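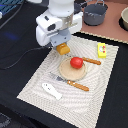

Lunch is nearly served. The arm with the yellow-orange block, and the tomato waiting on its plate.

Jul 20, 2020

So a few of you have been asking what I do all day now, because the last post only said "I moved jobs and it involves toy food" and then I went quiet for weeks. Sorry! The short answer is that I show a robot arm how to tidy up a play kitchen, over and over, and everything it does gets saved so a learning system can chew on it later. The long answer is the rest of this post, so get a cup of tea.

The project is called Jatard and it lives in two rooms above the old print shop in Ornside. Each go at a task is called an episode. You read the instruction off the screen ("put the tomato on the plate", "move the yellow block to the mat"), you drive the arm through it with a hand controller, you press save or you press bin, and then you muddle the toys up and start again. As of last night we have 3343 episodes saved. We've binned 2774, which made me feel a bit sick when I first saw the number, but Jeanie Ritchie (who runs the whole thing and has far more patience than I do) says a lot of those were from the first fortnight, when the clock on one of the computers was drifting and the pictures didn't line up with the movements. So only most of them are my fault.

I thought the driving would be the hard bit. It's fiddly, sure. You're looking at the gripper from one side and your brain wants to be on the other, and for the first few days I kept pushing left when I meant right. But you get the feel of it, a bit like reversing a trailer, and now I can have a whole conversation about footy while lowering something onto a placemat.

The hard bit is the muddling up. You'd be amazed how un-random a person is. I went back through my own first batch and I'd put the plate in practically the same spot nearly every time, smack in the middle of the mat, with the tomato a little to the right. Every time! If you train on that, the arm learns that plates live in the middle of mats, and the first time somebody shoves the plate over to one side it reaches confidently for nothing. So now there's a program that tells us which toys to use and more or less where to start them, and it asks for rude things, like a knife half under a tomato, or the spatula on a funny angle with the handle pointing off at the corner. I grumble about it but it's right.

The mat itself is a favourite of mine. It's white with wavy ridges in it and a fringe, and I've come to treasure it because it's awful. Thin things sit low in the ridges, the fringe gets caught, and the whole mat creeps across the table over a morning. MacAulay, our other driver, wanted to tape it down. Jeanie said no, leave it, people's mats creep. They had quite a long talk about that one and I ate my sandwich.

Which brings me to the mistakes. My first instinct was to bin any episode that wasn't pretty. If I missed the block and had to come up and try again, in the bin it went. Turns out (I learned this in a slightly embarrassing meeting) those are some of the ones they want most – a miss followed by a decent recovery shows the arm what to do when it has missed, and it's going to miss plenty. So the rule on the wall now says keep it if you finished the job, even if you finished it badly. Bin it if you knocked something on the floor, if you put your own hand in, or if you did a different job from the one on the screen. I've done that last one more than I'd like to admit. The screen says spatula, I see tomato, off I go.

We do 55 episodes in a block and then have a proper break, away from the table. I used to push on past that and my moves got lazy, all of them coming in from the same side. You can see it in the playback, it's like watching someone's handwriting get worse down the page.

Last week they ran the first trained version for us. Thirty-three tries at the plate job, with none of us touching the controller. It got 19 of them, and I yelled so loudly that someone came up from downstairs. The funny thing was the way it moved. It did a little pause above the plate before letting go, and MacAulay looked at me and said "that's you, you do that". And I do! I'd never noticed. So there's a machine in Ornside with my dithering in it, and Mum is very proud.

Next up is the pot, which has a wire handle over the top and will be a total pain, I can already tell. After that we might get to take the whole lot over to the Steton room, where the light is different and the table is a different colour, and start all over again. If anyone has old toy kitchen bits in the cupboard, especially odd-shaped ones, send me a message before you drop them at the op shop – I'll happily come and pick them up.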